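An Open Day at Erholm, and What I Learned About Folding a T-Shirt

Posted April 25, 2022

I had been meaning to visit the Erholm building for ages, and when Ea Kragh wrote to say they were holding an open day (coffee, cake, doors open on every floor) I put it on the calendar in red pen and told my sister she was coming with me. She had a cold in the end, so I went alone with my big umbrella and a notebook, and I'm happy to report I filled the notebook. The room I liked best was up on the second floor, where the subject was laundry, more or less, and where I could have stayed until closing.
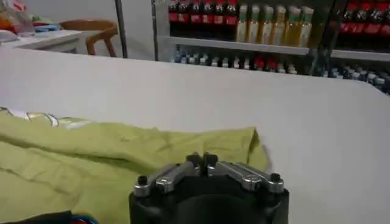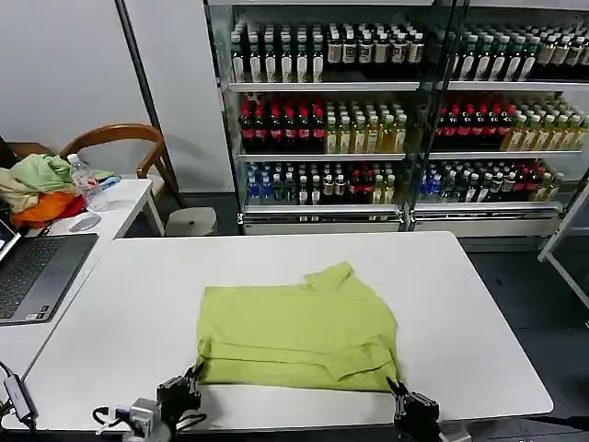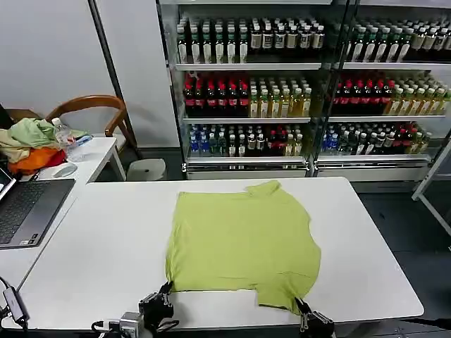
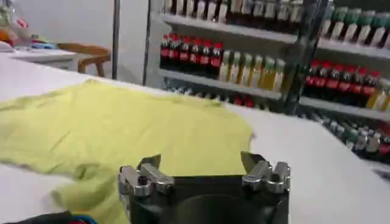 A lime-green cloth, a white table, and plenty of drinks behind.

I have folded shirts my whole life and I don't believe I had ever given one my full attention before. My mother taught me at the kitchen table, arms in first, then the sides, then up from the bottom, and I've gone on doing it that way through three apartments and one marriage without asking whether there was anything more to it. Well, there is! Bjartur Hafþórsson, who looked after visitors on that floor and was endlessly patient with us, told me that the folding is the easy part. What takes the time is everything before it: finding the hem, finding the shoulders, getting the thing to lie flat when it would much prefer to lie in a heap. I thought of my own laundry basket and felt thoroughly understood.

He also had opinions about sleeves. A short sleeve, in his view, is worse than a long one, as there's so little of it to tuck and it pops back out the moment your attention wanders. I told him my grandson's shirts all do that and he nodded as if I'd described a medical complaint. A lady next to me wanted to know about fitted sheets, and Bjartur just laughed and offered her a cookie.

The color was a treat, too, I must say. It's a green I would never dare wear myself, somewhere between a lime and a young pear, but on a white table it looked wonderful, and you could follow every crease. I do my folding on a dark bedspread under a poor lamp. I have since moved it to the kitchen counter by the window, and the piles really are neater. Try it.

As for the fridge, I know you're not supposed to go to an open day and write about the fridge, but what a fridge! Glass doors, shelf over shelf of tea and cola and juice and water, the bottles lined up in rows as if a shop were about to open. I've kept house for a long time and never once had a refrigerator you could show to company. I found myself comparing the red caps with the green caps and deciding what I'd have if asked. (I was asked, later on, downstairs, and I had the tea.)

The rest of the building I'll go through more quickly. On the ground floor a small firm called Fiklow was showing storage boxes with lids that clip from both sides, very clever, and I bought two for the hall closet at 7 dollars apiece. Across from them was Atinga, who do mending kits and had a long table where you could sit down and sew on a button with proper instruction. I sewed on a button. It took me longer than I'd like to put in writing, my eyes being what they are, but the young man was kind and let me keep the thread.

Then there was the talk. Ea gave it herself in the big room with 80 chairs, and people were standing along the back wall by the time she started. She spoke about the history of the place, how it was built to store grain and stood empty for years before the current lot moved in, and how the last of the repairs were only finished in February. She had a lovely story about finding a whole cupboard of someone's carefully ironed tablecloths up in the attic. They're keeping them. I would too.

Some practical notes if you're thinking of going next time. Parking is hopeless, so take the bus that stops by the bakery. The elevator is slow but it does come. The cake was from Zistamari, lemon with a thick icing, and it ran out well before three, so have your slice first and see the rooms afterward. Wear shoes you can stand in, as the stools on the upper floors are for people who got there before you.

Ea tells me they had 300 visitors, which pleased her no end, and that the next open day will probably be in the fall. My sister has already said she's coming, cold or no cold, and she wants to see about that mending table.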